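第六讲 设备预算怎么排(课堂讲义)

2025-08-10 作者:Tae-yang Ma
分享 12 评论 3

上次留的作业我都看了,大家有个共同的毛病:一上来先挑机械臂,挑完了钱也花完了,夹爪、线缆、货架、备件统统写在最后一行“其他”里。我当年给 Cundcombe 写第一份采购单也是这么干的,所以不笑话你们(好吧,笑了一小下)。

我现在的习惯是先列任务,再列台面,最后才列臂。任务就写一句话,比如“把小方块挪到指定位置”。然后问自己:方块多大?工作区要铺多大的垫子?臂的底座放哪儿,伸开以后会不会碰到旁边的架子和推车?这些没想清楚,别去问价。

说到报价,咱们课上用 Cirnon 和 Tokarz 两家的单子做练习。Cirnon 的夹爪单列,770 元一只,Tokarz 把夹爪打包进整机。比价之前先把口径拉齐,不然看着便宜的那家,到 December 补单的时候会让你很难受!备件我一般按 3 套夹指来留,另外给布线和固定件单独留 2,000 元,这笔钱千万别挪。

还有一个省钱的办法,下单之前先在仿真里把房间搭出来。垫子、货架、推车、箱子都摆进去,让臂在里面动一动,够不够得着,一看就有数。Fisik 那个项目的同学搭完以后改了两次底座位置,一分钱没花,我特别喜欢这种改法。 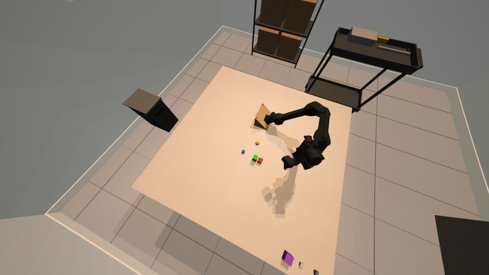

图1 仿真房间里的黑色多关节机械臂,夹爪抵着一块木色斜板,垫子上散放着小方块

看图的时候别光盯着臂,把垫子外面的架子和推车也一项项写进预算表,凡是场景里摆了的,真房间里都得有人掏钱买。纸箱也算,别嫌碎。

作业:照自己的任务写一份预算表,满分 88 分(剩下 12 分给课堂讨论),表里必须有“备件”和“安装”两行。下次课带纸质版来,我们互相砍价。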